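Skotura is looking for people for laundry and cloth folding sessions

We are a small team and we study how people handle ordinary household cloths: towels, dusters, T-shirts, bed sheets. For the next round, which begins in January, we look for up to 27 participants. You do not need experience. If you can fold a towel at home, you can do it with us.

One session takes 2 hours, with a pause in the middle. You will stand at the work place, pick up the cloths one by one, open them, fold them and put them on a pile. Some days we fold only small pieces — other days there are large sheets, and for these you work together with a second person.
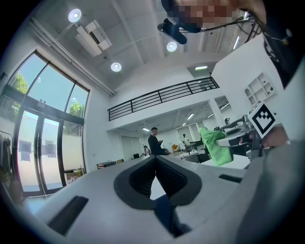

A green cloth in work, in our bright room with the big windows.

Please wear comfortable clothes and leave rings and bracelets at home. We have sessions in the morning and in the afternoon, also on Sunday. You should be 18 or older and be able to stand for a longer time.

To apply, write a few lines to Rocío Jara and tell which times are good for you. She answers in English or Spanish.

Contact: Rocío Jara, Skotura, Prudbridge, room 215 | Back to top

Comments

Nahuel I.: Is it possible to come together with my sister? We would like the sheets.

Rocío Jara: Yes, please write both names in one message.

Damián: Can I park a bicycle inside?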